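Unclaimed bus items go on display in Skisville

Riders who left something on a Skisville bus over the past year have until the end of May to get it back. After that, most of what is left will be given away or recycled.

The transit office has moved its lost and found out of the back of the Drultitton Street depot and into the ground floor of the Relinum Building, where the items can be looked over on tables. The display opened this month and is free to enter. It is the first time the public has been able to walk in and look. Until now, a rider had to fill out a form, describe the item and wait for a call.

The office logged 3,102 items in the 12 months through April. By the time the display opened, 506 of them had gone back to their owners. Another 1,410 were either thrown out because they were food, broken or soiled, or were sent on under rules that cover bank cards, IDs and medicine. The rest are what visitors can now claim, though not all of it fits in the room at once. Tables are changed over as space opens up.

Umbrellas are the biggest group, as they are every year, followed by single gloves and water bottles. Phones get claimed fastest, often the same day. Books tend to stay. So do lunch bags, which the office empties and washes once and then keeps for 30 days.

Items that do not fit a group are put out on the mixed tables, which are set up in front of a dark curtain and covered with household tablecloths. On the one with the yellow-and-white gingham cloth, there is an orange rubber chicken, a black slide sandal, a tan spiral-bound notebook and a marker with a red cap. Small colored cubes are out there as well, one purple and one pink-red, along with a larger one in coral pink. Visitors have been stopping at the mixed tables longer than at the umbrellas, according to the transit office.
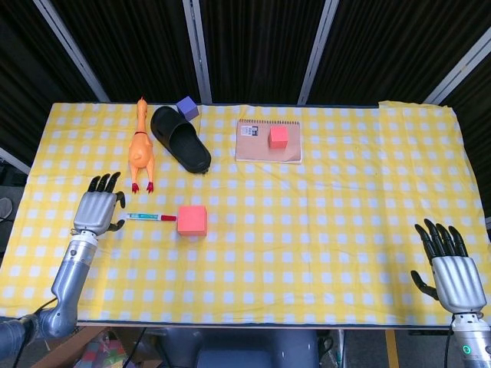 How to claim something

The display is open from 10 a.m. to 4 p.m. on weekdays. Use the side entrance on Drultitton Street. The front doors of the Relinum Building are closed for work on the steps.

Visitors who see something of theirs should leave it on the table and go to the desk by the door. Staff will ask for the route and the week it was lost, or as close as the rider can get, and check that against the log. For plain items such as hats and umbrellas, a good guess at the route is enough. For bags, electronics, jewelry and anything with writing in it, the desk will ask for a detail that cannot be seen from the outside. Notebooks are not to be opened by visitors.

There is no charge. In past years the office asked for a $2 handling fee, and it dropped the fee in January after finding that it cost more to collect than it brought in.

Phones, laptops, keys and wallets are not out on the tables. They are kept locked up at the depot and can be claimed there with a photo ID – the old form still works for those, and copies are at the desk. Keys are held for a full year.

A parent or guardian can claim for a child. Anyone claiming for another adult needs a signed note from that person.

What riders have asked about

The office has had several calls about strollers and folding carts. These are at the depot too, along with bikes taken off the front racks, and can be seen by appointment in the afternoon.

Some callers have also asked whether they can take things that are not theirs, such as toys or craft supplies, if they are going to be given away in any case. They cannot do so during the claim period. The giveaway comes later, and anyone can attend.

Items turned in since the start of May are not part of the display. They are still at the depot and will be kept for the usual 90 days.

After the display closes

Coats, sweaters and blankets will be washed and passed to Stojanovska House, the family shelter on the east side, which took in over 375 pieces of clothing from the lost and found last year. Stojanovska House does not take shoes that are missing their match. Those go to a textile recycler with the worn gloves and scarves.

Eyeglasses will be boxed separately for a lens reuse program. Books will go to the free shelves at the main bus station.

Whatever remains, including toys, mugs, office supplies and the contents of the mixed tables, will be set out in the same room for one morning in early June. Visitors will be able to take what they can carry, starting at 9 a.m. The office will post the day on its website and on cards inside the buses once the display has closed.

The move to the Relinum Building is a trial. The depot room that used to hold the lost and found is 11 feet by 14, and by late winter the shelves there were full enough that new items were being stacked in the hallway. The office has the use of the ground floor through June and has asked the city for the same space again in the fall, when school is back in session and the number of items picks up.

Riders are also being asked to put a name and phone number on things they carry every day. Of the bags returned last year, most had a tag or a card inside, and the owner could be called before the bus was back at the depot.

Parking near the side entrance is limited to one hour. Routes 4 and 11 stop at the corner.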